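Folding and Linen Care: Questions We Get at Brunddale

Do I need to iron before folding?

Mostly no. We're told every year that a pressed cloth folds better, and every year the unpressed ones stack just as well. Iron it if guests will see it on the table. Otherwise smooth it with your palm and move on.

What about those folding boards?

We tried the Perard board for a month. It makes very even rectangles, provided your cloth is the size the board was made for. Ours weren't. It now lives behind the dryer.

My cloth never ends up square. What am I doing wrong?

Possibly nothing. Plenty of cloths aren't square to begin with, and no method will fix that. Before you blame your hands, lay it out and match two opposite corners. If they miss each other by more than a finger's width, the cloth was cut or hemmed crooked.

If the corners do meet, the trouble is usually hidden in the lower layer. Flatten one half first, leave it alone, and then open out whatever is still bunched at the other end. Pull that part sideways along its length before you bring it over. Shallow creases can stay. A doubled-back fold can't, as it will make a lump in every layer you add.

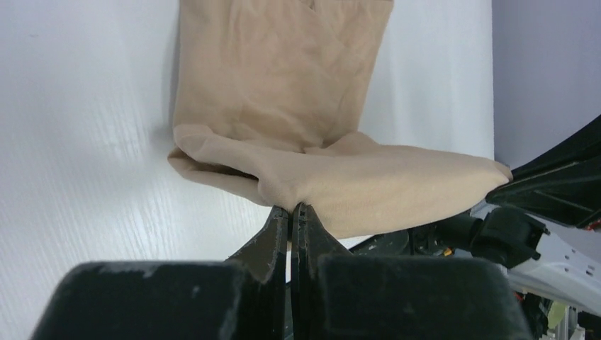

Is there a right number of folds?

The Hubmann booklet says 3. Ours get whatever fits the shelf. A long runner may need more, and a napkin rarely does.

Do linen sprays keep creases out?

We have doubts. We sprayed half a shelf with Mirnine and left the other half plain, and by Tuesday we couldn't sort one from the other without sniffing them. It does smell nice.

Should I roll instead of fold?

Rolling avoids hard crease lines, and that much is true. The claim that it saves space depends on your having a deep drawer. On an open shelf the rolls wander off.

How long can a cloth stay folded?

Some guides say to refold everything after 20 days. We refold in August, when we clear out the cupboard anyway, and haven't lost a tablecloth to it yet. For an old or delicate piece, change where the folds fall each time you put it away.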